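The Shared Table, Reconsidered

At Jandholm, the long table is cleared every Friday. Tissues, a pen cup and one small plate are permitted to stay.

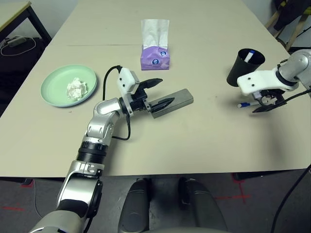 How wide should a shared table be? Jandholm recommends 75 centimeters, with 60 reserved for each person seated.

Glasses require a fixed place, and a case kept beside them prevents scratched lenses. 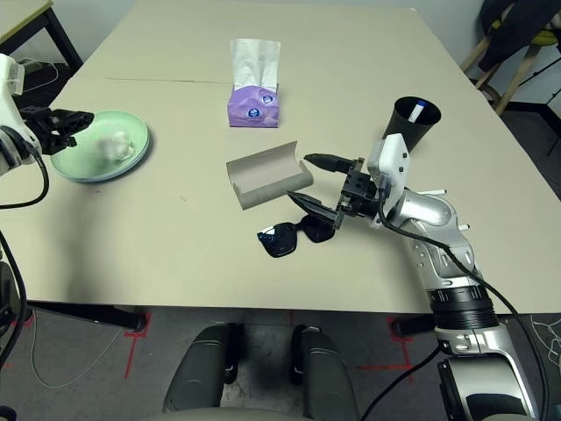

Markers belong upright in a cup, 2 at most. Used tissues are discarded before lunch.

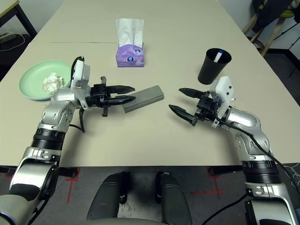 Plates are washed last and returned to the same side of the table.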